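Hudus 桌面行星仪套件：在课堂上用了一个学期以后

我在一所国际学校教七年级的科学课，中文是我的第三语言，所以如果有的句子写得不太自然，请大家原谅。同事请我把这个套件的使用感受写下来，因为学校正在考虑再买一批。

Hudus 是 Netine 公司做的一种桌面行星仪，主要给初中的天文单元使用。盒子里有一个底座、一盏代表太阳的小灯、一根可以转动的长臂、地球和月球的模型，还有一本教师手册。我们买的时候价格是431元一套，不包括电源适配器。适配器要另外买，这一点在商品页面上写得很小，我是收到货以后才知道的。

组装不难。我第一次用了一节课的时间，后来学生自己装，比我快得多。说明书的图画得清楚，但是第四步的文字和图不一致：文字说先固定月球的短臂，图上却是先装齿轮。请按照图来做。如果先固定短臂，齿轮就放不进去，只能全部拆开重来。

讲月相的时候，这个套件的效果最好。以前我用手电筒和乒乓球，学生总是问我，为什么不是每个月都有月食。现在月球的轨道可以倾斜，他们把眼睛放到地球模型的高度，慢慢转动长臂，就能自己找到答案。有一个平时很少说话的女生，转了三圈以后对全组解释了交点是什么意思。对我来说，这一节课已经值回了票价（我希望这个说法用得对）。
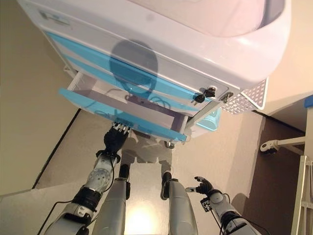 Giorgia Pace

讲四季的部分，我没有那么满意。地球的自转轴做得太松，长臂转到一半，轴的方向常常会自己改变，而四季的道理正好需要这个方向保持不变。我在轴的根部缠了一小圈胶带，情况好了一些。我给 Netine 写过邮件，他们两天以后回信，说新的版本会换一个更紧的垫圈，但没有说旧的版本能不能更换。

灯的亮度有两档。教室拉上窗帘的时候，低档就够了；如果是下午两点，阳光很强，高档也看不清地球上的晨昏线。所以我把这个单元的实验都安排在上午，在北面的教室做。

手册一共70页，前半部分写得很好，每个活动都有时间安排和学生常见的错误。后半部分关于日食的计算，对初中生来说太难，我只用了其中的两个活动。手册还建议学生写观察日记，把模型和真正的月亮比较。我们从四月开始写，多数学生坚持到了最后，虽然有几个人的日记看起来是在同一个晚上写完的。

我也试过 Vongate 的同类产品，是从隔壁学校的 Lino Serra 老师那里借来的。它的价格是1,215元，金属的结构，转动很顺，而且带电动马达。可是马达一开，学生就只是坐着看。我更喜欢让他们用手转，转得不均匀也没有关系。如果是给天文社或者开放日做展示，我会选 Vongate；平时上课，Hudus 比较合适。

还有几件小事。月球模型是用磁铁吸住的，很容易掉，最好多准备一个，单买要15元。底座下面的橡胶垫在光滑的桌子上会滑，我们垫了一块湿布。模型之间的距离和大小当然不是按照真实的比例，手册第一章说明了这个问题，建议老师不要跳过这一章，否则学生会以为月球离我们非常近。

我给它四颗星（满分五颗）。扣掉的一颗，主要是因为自转轴，也有一点是因为适配器。如果新版本真的换了垫圈，我会再来修改这篇评价。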